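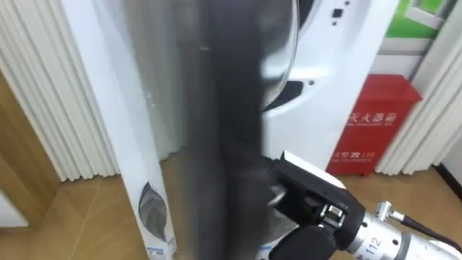

White panel on the left, dark gray in the middle.

Zallton Folding Room Divider: my take after one winter of drafts

February 2, 2026

So I bought a room divider. I work from the corner of my living room, the front door opens straight into it, and every time somebody came home in November I got a blast of cold air down the back of my neck. I tried a curtain first (saggy, sad, always in the dog's mouth) and then gave in and ordered the Zallton, the four-panel one in oatmeal.

It comes in one long box, and the box is heavy! I dragged mine up the front steps one at a time and had to sit down after. The hinges are already on, so all you do is screw in the feet. The instructions say 40 minutes. I took longer than that, mostly because the little bag of screws was taped inside the lid and I had already put the lid out with the recycling.

Setup aside, I really like it. The fabric is thick enough that my desk lamp doesn't glow through to the couch side, and it takes the edge off the TV noise too, though don't expect miracles. The draft is so much better. I've gone from 2 sweaters to one, and my coffee stays warm long enough for me to drink it.

Now the grumbles. The feet are too narrow for carpet. On the hard floor by my desk it stands up fine, but when I moved it over to the rug for a weekend with guests it leaned like it was tired. I ended up buying a pair of Kikora rubber foot pads, the wide ones, and those fixed the lean. They should come in the box at this price. Also the oatmeal color picks up every single dog hair, so if you have a dark dog, get the darker fabric and save yourself the lint roller.

I did look at the Drerkico first. It's taller and prettier, with a woven pattern, but you can see right through it, and I wanted to hide my laundry pile from company. The Rawat is the cheap one and I had it in my cart for days. A neighbor has it and the hinges squeak, so that was the end of that.

Last I checked, the Zallton page had 944 reviews and plenty of them complain about the smell. Mine did smell like a new shower curtain for the first week or so. I opened it all the way, cracked a window, and it went away. If you're sensitive to that stuff, unpack it in the garage.

Would I buy it again? Yep, in the darker color, and with the foot pads in the same order. I'm already eyeing the three-panel one for the bedroom, where the closet door has been off its track since we moved in and I'm tired of looking at my own coats.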